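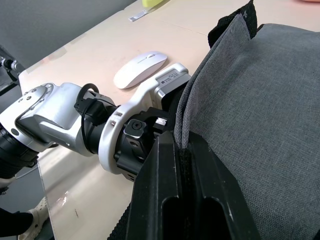
Pulmont Bench Marking and Sign Kit for Two-Arm Work Cells
Part no. PBK-2
In stock. Ships in plain carton.

The Pulmont kit gives a shop, lab or classroom the signs, floor tape and paperwork needed to set up a tabletop robot cell where people stand close to the arms. It is meant for light arms working with soft goods, such as bags, garments and folded fabric, and for cells where two grippers hold the same item from different sides.

The kit does not replace a risk assessment. You need one before you order, as the tape layout and the sign wording both depend on it.

What comes in the box
- Floor tape, yellow and black, 2 rolls
- Bench edge tape, red, 1 roll
- Rigid signs: Keep Hands Clear, Arms May Move Without Warning, Authorized Operators Only
- Blank sign with write-on surface for the cell name and contact
- Bench rules card, laminated, letter size
- Daily check pad, 1,000 sheets
- Clearance template, clear plastic, marked for a 600 mm reach

Bench rules card
The card was written by Fitzgerald Ferreira and follows the order in which an operator works through a shift. The full text is given so that you can check it against your own site rules.

1. Mark the reach of each arm on the bench, and mark the overlap in red. With two arms, the overlap is where most pinches happen.
2. Clear the overlap before power is turned on. Mice, pens, tags and labels go outside the red line. If a mouse is needed to run the cell, give it a fixed spot and mark it.
3. Check cable loops at the wrist. A loop should have enough slack for full rotation and should not be able to catch on the gripper or the work.
4. Look at the gripper fingers for cracks, loose screws and worn faces. Light scuffs are acceptable. Replace a cracked finger before the next run.
5. When both grippers hold one item, do not pull the item free by hand. Stop both arms first, then release one gripper at a time.
6. Straps and loose flaps are to be folded in or clipped before the run starts.
7. Clear panels count as a barrier only if they are fixed and tall enough for the reach. A panel that can be lifted off by hand does not count.
8. Closed-toe shoes with a firm sole inside the floor tape. No slippers or sandals.
9. The stop button stays within reach of the operator's seat and is tested at the start of each shift.
10. Write up every unplanned stop on the check sheet, including the ones with no damage.

Rule 8 was added in the current printing. Cards dated before 13 Feb 2025 do not have it and can be exchanged free of charge until the end of March.

Sizes
The floor tape covers one cell with a bench up to 2,000 mm long. For longer benches, add the Vostine extension roll. The clearance template can be trimmed with a utility knife for shorter arms. For arms with a longer reach, order the Hopkin template set.

Surface and care
Bench edge tape sticks to laminate, sealed wood and painted metal. Wipe the surface with alcohol and let it dry before applying. If the bench has a joint between two panels, cut the tape at the joint and leave a small gap. Do not use on acrylic.

Refills
Check pads and tape are sold separately under the Pimico name. Refill pads have the same sheet as the kit pad and fit the same clipboard.

Returns
Unopened kits may be returned within 30 days. Tape that has been unrolled cannot be returned.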